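Siempre que alguien me cuenta que ha vuelto a la universidad pasados los cuarenta, me alegro como si fuera de la familia, y luego me entra una pequeña rabia, porque sé lo que le espera en la secretaría.

Parveen Cheema se matriculó en Historia en Jurkau después de media vida llevando una farmacia. Le pidieron el expediente original del bachillerato, sellado, y tardó 2 meses en conseguirlo (¡dos meses, con las clases ya empezadas!). Kuldeep Rana, que dirigió su tesina, me decía que era la única del grupo que leía las notas al pie – y las discutía, con mucha educación, eso sí.

Yo creo que la facultad gana muchísimo con gente así, y que debería ponérselo más fácil: tutorías por la tarde, alguna beca sin límite de edad, un poco de paciencia. La beca Niazi da 200 euros al mes, pero solo hasta los treinta años. ¿Por qué treinta? Lo he preguntado varias veces y sigo esperando respuesta, aunque me atendieron con cariño.
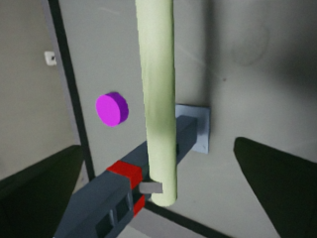 Última modificación de esta página: 22 de enero de 2021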